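Can a Machine Do Your Chores Yet? Kitchen Edition

I've been writing up dishwasher tips on this page for 8 years, and the question I get most these days has nothing to do with rinse aid. People want to know when they can hand the whole job over to a robot. So I've gone through my own list again with that in mind, and marked which parts I'd hand over tomorrow and which ones I'd keep.

Start with the rack, whoever is loading

Pull the rack all the way out before you pick up the first dish. A half-open rack is where mugs get chipped, and it's just as bad for a gripper, which needs clearance on every side plus room for its own knuckles! Take a second to look at which way the tines lean, too. Mine lean back, my sister-in-law's lean forward, and I load hers wrong every single time. I'd hand this one over tomorrow. Sliding a rack in and out is a nice, simple motion.
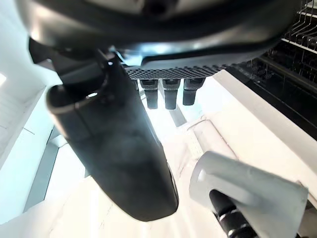
Plates: almost there

Plates are the friendly part of the load. They're flat, they're stiff, and there's a slot waiting for each one. Stand them up facing the middle, skip a slot if they're deep, and put the big ones where they won't block the spray arm. A pink plate upright between the tines is the sort of result I'd be perfectly happy with from a person or a robot. What still takes a human (in my kitchen, anyway) is the bit before that — seeing that the plate has half a fried egg welded to it and dealing with that first. 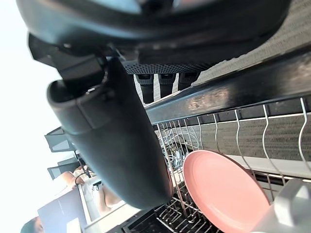

Would a robot save me time on the dishes right now?
Probably very little. Loading takes me 6 minutes on a normal night, and I'd spend longer than that clearing the counter so a machine could reach everything.

Silverware and plastic: keep these for yourself

Forks nest together, spoons hide behind other spoons, and those thin plastic lids flip over if you so much as look at them. Mix the forks and spoons in the basket so they don't cuddle up, and wedge the lids on the top rack between 2 heavier things. I wouldn't hand over sharp knives either. Wash those by hand and put them straight back in the block.

Unloading is the better first job. Bottom rack before top, so drips from the mug bottoms don't land on dry plates.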